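Taking Computers Apart With Ľubomír Bartoš

I should say up front that I am the kind of person who owns one screwdriver, and it came free with a bookshelf. So when a friend told me I had to talk to Ľubomír Bartoš about old office computers, I pictured an hour of nodding politely. I stayed all afternoon!

Bartoš fixes up retired desktops at Weten, a small repair shop that takes in machines when offices are done with them. He has been at it for 11 years. Before that he sold kitchen appliances, "and I was terrible at it, because I kept telling people their old one was fine."

He talks with his hands, and he started talking before I had my coat off. His first rule is to lay the tower on its side. "Everybody wants to work on it standing up, like it's sitting under the desk," he told me. "Lay it down! Then the board is flat in front of you and your screws don't fall into the bottom where you'll never see them again." (I did that once with the bookshelf.)

I asked what he looks at first, expecting something clever about processors. He looks at the drives.

"The drive is the part that belongs to somebody," he said. "The rest is just metal and plastic. That has the letters, the payroll, the pictures from the office party. So before I get excited about anything else, I want to know where the drive is and where it's going."

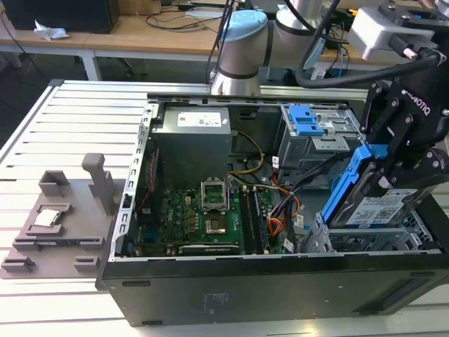 He is a big fan of caddies, the plastic carriers that hold a drive so you can slide it into its cage without hunting for four tiny screws. The old Dell desktops are full of this sort of thing, he says, and he gets a little dreamy about it. Blue plastic usually means "touch me," a handle or a latch you are supposed to work with your fingers. I had never noticed that in my life. I went home and looked at my own computer and it has no blue anything, so I guess I'm not supposed to touch it.

Then we got onto memory, and here he slowed down a bit. People yank it, he says. They see the stick, they grab the stick. "You open the latches at the ends first. Both of them. Then it comes up by itself, almost, like toast." He also wants you to remember which slots were filled before you took anything out, and he writes it on masking tape and sticks the tape to his sleeve. He had two pieces on his sleeve while we talked. One of them said Seidel, and when I asked what that meant he looked at it for a long time and said it was a customer, probably.

What about the processor? "Ah," he said, and put his coffee down. An empty socket is the thing he worries about most with beginners. On the boards he sees most, the little contacts are in the socket itself, and a dropped screw or a sleeve dragged across them can finish the whole board. He has ruined one. He told me the date (Tue 11 June, he has it written inside a cupboard door) and would not tell me the year.

"If it's open, keep your hands somewhere else," he said. "If you have the plastic cover, put the cover on. And close the laptop and the sandwich and everything else you're doing at the same time."
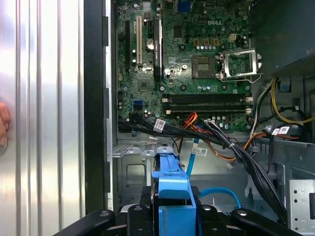 Sarmīte Urbonaitė thinks he is far too gloomy about sockets. She has worked across the room from him since October and says she has pulled dozens of processors with the radio on and lunch in reach, and that the thing that really hurts beginners is sheet metal. Cases have edges. She told me to look at her knuckles, which I did, and she has a point. She also wanted it on the record that the masking tape system has failed twice.

Bartoš let all of this go by with great dignity and moved on to cables, which turned out to be his favorite subject of the day. I would have put the cables last! To me they are the mess you push aside to get at the real stuff. He thinks of them as a map. If a cable has a label, he leaves the label on, even when it's ugly. If a bundle has been lying in one curve for years, he lets it keep the curve.

"You pull it straight, it gets angry," he said. "Then you try to close the side panel and there's this one wire looking out at you."

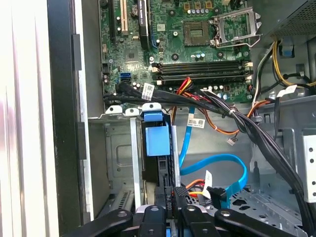
I wanted to know if there's anything he always replaces. The coin battery, he said right away, the one that looks like it belongs in a bathroom scale. It keeps the clock going when the machine is unplugged, and after years in an office it often has nothing left. A new one costs next to nothing. He buys them in packs of 40 and claims they vanish, and here he looked across the room for a while.

He is less keen on cleaning than I'd have guessed. Dust he takes out with a soft brush and short puffs of air, and then he stops. No sprays, no wet wipes. A customer once brought him a tower that had been wiped down inside with lemon polish. "Beautiful smell," he said. "Completely dead."

Toward the end I asked which part of the job he'd give away if he could, and he surprised me by picking the drive cage. He loves the latches, but the cage itself he finds fiddly, with all its slots and tabs that have to meet up before anything moves. His advice is to find the latch, work it gently, and if the cage doesn't want to come, look again. There's usually a cable still plugged in around the back.

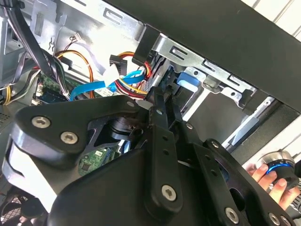 The blue release latch on the drive cage.

I asked if he'd ever open mine, the one with no blue on it. He said sure, bring it in, but to back it up first, and to do it tonight. I did it on Thursday.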